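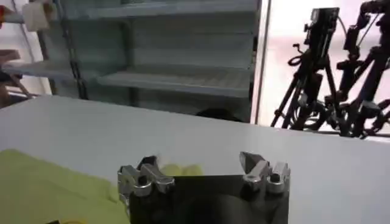 A yellow-green cloth on a plain white tabletop, creases and all.

Folding advice I tried, and what I'd keep

Every laundry page promises that a new fold will change your closet. I've gone through a lot of them since July and most are the same three moves with a different name. A few do hold up.

Clear the table first. I was ready to laugh at this one, but a smooth, bare top does save time. You can push the creases out with the flat of your hand and nothing snags. Tonum sells a padded folding mat for 25 dollars. I used it for a month and went back to the table.

Smooth before you fold. Work from the middle toward the edges. If you skip this, the wrinkles get folded in and you'll be ironing them later, whatever the page says about "letting the fabric relax."

Don't chase a perfect rectangle on the first pass. Thin tops slide, and one side nearly always comes out worse than the other. Get one half flat, then go back and pull the other into line with it. 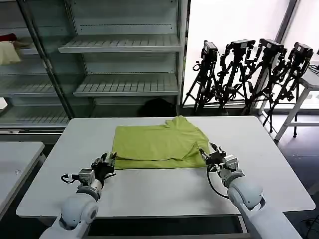

Partly folded: left half fairly smooth, right half still wrinkled.

Watch for a strip of the lower layer sticking out along the near side. Tuck it under now or you'll see it every time you open the drawer.

Standing folds up in rows: fine for T-shirts, useless for anything slippery. Sinéad Noonan wrote in to say hers stay up if the drawer is packed tight. Mine fell over, and packing a drawer that tight puts the creases right back.

Plastic folding boards: they work. So does a magazine.

Scented drawer sheets: skip them. I couldn't tell the difference after a week.

Shelf or drawer? Open shelving is good for towels and heavy sweaters. Light tops slump on it, and the bottom one is always the one you want.

Still on my list to test: the Pristwood drawer dividers. I'm not expecting much.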